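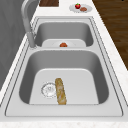 A reader wrote in after my last newsletter to ask whether any of these innovation kits are worth the money, or whether a pack of sticky notes and a decent biscuit would do the same job. It's a fair thing to ask, and it pushed me into finally writing up the Ranik Idea Kit, which our department has been using since August.

For anyone who hasn't met it, the kit is a sturdy box of 200 prompt cards, a facilitator's booklet and a set of fold-out boards. You split into small groups, draw cards, and work through 7 rounds that take you from "what annoys our customers" to something you could put in front of a manager. The booklet is lovely — plainly written, with wide margins for scribbling, and I have scribbled in most of them.

We tried it first on the Pevmont account, where everyone had gone rather stale. The early rounds were a joy. People who normally sit through meetings with their arms folded were leaning across the table and borrowing each other's cards, and I went home that evening feeling better about my team than I had in months.

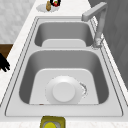
*Sink and worktop, seen at an angle.*

The later rounds are harder going. Round five asks you to score every idea against a grid, and by then it's usually gone four o'clock and everybody wants their tea. I've started saving the scoring for the next morning (Tuesday sessions, Wednesday scoring) and it goes much better with fresh heads.

I should also mention the Bilgin cards, which I used in my previous job. They're cheaper and quicker, but the questions are so broad that the loudest person in the room tends to answer all of them. Ranik's cards make each person write something down before anyone speaks, and for quiet teams that alone is worth a good deal.

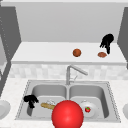
Can you run it without paying for a trained facilitator? We have done so every time, and the booklet was enough once I'd read it through twice.

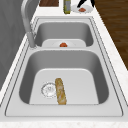 ## Would I buy it again?

I would, for a team of a decent size that meets in person. Three of us tried it over a video call and it was a slog, with cards being held up to the screen and read aloud. Do have a look at the refill packs before you order, too, as the Jostavov edition has different card backs and won't shuffle in neatly with the standard set. Mine are living in a separate envelope at the back of the box.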